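Projects > Farkis > Collecting examples > Questions we keep getting

Print this page | E-mail this page

Farkis: questions we keep getting

What is Farkis?
A shared set of recorded kitchen tasks for two-handed robots, kept by a small group at Drorkonby. People drive the robot through a chore, we save the run, and a learning system is trained on the lot.

How many examples are there?
3845 saved runs at last tally. We'd ask you not to be too impressed. 1991 of them come from a single counter layout, and a system trained mostly on one layout tends to learn the layout.

Isn't more data always better?
That's the usual claim. We haven't seen it hold up here. Shufen Song pulled 1081 near-duplicate runs out of the training mix in July and the scores on unfamiliar layouts barely moved. Make of that what you will.

Who does the driving?
Four operators, trained by Vichien Paisan. They each have habits, and the habits end up in the data. One favours the right hand for nearly everything - the trained system does too.

Do you record in a real kitchen or a simulated one?
Both, though the simulated side is bigger because it's cheap to reset. A rendered counter gets stone, timber and a saucepan with a proper handle, and it can look quite convincing at a glance.

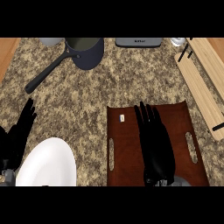
Looks aren't what worries us. Contact is. Fingers closing on a thin edge behave one way in the simulator and another on a bench, and we don't think colour or lighting changes will fix it. If someone shows you a simulated success rate, ask for the bench figure as well.

Do you keep failed runs?
Yes, labelled as failures. Na-rae Na argued for it and she was right. Be wary of any collection that says it has none.

Can I add my own runs?
Possibly. Write to Divina Policarpio first with the task, the robot and how the hands were controlled. We turn down most offers, usually over missing timing records.

Will it work on my robot?
We don't know. Try it on a small task before you organise anything bigger.

Print this page | E-mail this page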